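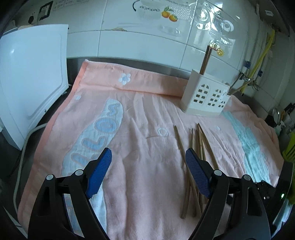

Mekach has told users of its hand-held grippers to stop work with them after a fault in the jaw release left a worker with a bruised thumb.

The jaws closed without warning during a kitchen sorting job in Clatport on Thursday, the company said. It has traced the fault to a batch of 29 grippers and is checking the other 1,423 in use.

"The release should hold the jaws open until the trigger is pulled, and on this one it slipped," said Rahel Fuchs, head of safety at Mekach.

Two more users have since reported the same problem. Neither was hurt. Replacement parts will be sent out in October.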